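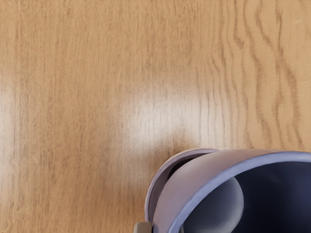
Please tell me you asked what the service contract costs before you fell in love with the arm, wrote Firngate in the comments under my last post. Fair enough! I did ask. I asked twice, and I wrote both answers down, and they weren't the same answer, so a good chunk of this visit report is going to be about that.

For anyone who missed the earlier post: I run a small shop that packs and ships kitchen stuff, mugs and bowls mostly, and I've been going back and forth all year on whether to put money toward a robot arm for the packing bench. Sorelia had an open day at their test lab on 21/10/2020, so I signed up, drove over and spent most of the day there with a notebook and a very bad sandwich.

They split us into small groups. The first stop was the simulation room, and I nearly skipped it (I wanted to see metal move), but it ended up being the part I've thought about most since. Before they quote you for anything, they build your job on a computer. Your table, your product, the arm they think you need, and then they run it over and over and see where it goes wrong. Mug jobs are one of their standard ones. It's all rendered, shiny wood tabletop, lilac mug and everything, and you look straight down on it the way a camera mounted on the arm would.

I asked why they'd bother with a glossy table in a simulation. The answer was that glare is one of the things that costs customers money later. You buy the arm, you buy the camera, you set it up on a nice varnished bench, and then you're back three weeks later paying for a different light or a matte top. I have a varnished bench. I wrote "matte top???" in the notebook and underlined it.

The simulation study costs $1,278 and they take it off the price if you go ahead with them within a year. If you don't, you keep the report. I went in thinking that was a lot for a cartoon of my own bench, and I came out thinking it's the only item on the whole price list I'd sign for tomorrow.

Next was the floor, where they had two cells running. One was built around the Tarnix, the smaller arm, and that's the one I'd been reading up on. It's quieter than I expected. You can stand next to it and talk normally, and in my place that matters a lot, what with the phone being four steps from the bench. The other cell used a bigger arm from Chidiac, and it was lovely to watch but way too much machine for me. I asked for the price anyway and then had to go get a coffee.

Okay, the service contract. The person showing us the Tarnix cell said it was included for the first year. The person at the quotes desk said the first year was included "for parts," and that visits are $200 each on top, plus travel. So if you go to one of these days, ask the quotes desk, and ask it with a pen in your hand. I'm not saying anybody was trying to pull something - I think the floor people just don't deal with invoices.

Other things I wrote down, in no real order. Gripper fingers wear out and they're sold in pairs, $80 a pair for the soft ones. The stand isn't part of the arm price. Neither is the guarding, if your risk assessment says you need it, and the risk assessment isn't either. Training is one day for two people and it's on site. Lead time was quoted to us as July for anything ordered before the end of the year, so if you're hoping to have something in place for the spring rush, you've missed it. I've missed it too.

The bit I'm still chewing on is how fast it really needs to be. On a good day I pack 70 orders by hand. The arm wouldn't beat me on speed by much, if at all, and they were pretty straight with us about that. What it would do is keep going while I answer emails and make labels. So the real question for my budget is what my afternoons are worth, and I've never put a number on that. I tried on the drive home and got three different ones.

My plan for now is to pay for the study and nothing else. I'm going to send them my two best-selling mugs, the awkward one with the wide handle and the measurements of the bench as it is, varnish and all, and see what the report says. If it comes back ugly I'll price up a new bench top first and put the arm off another year.

Firngate, I'll post the service contract wording once they email it over. They said by the end of the week.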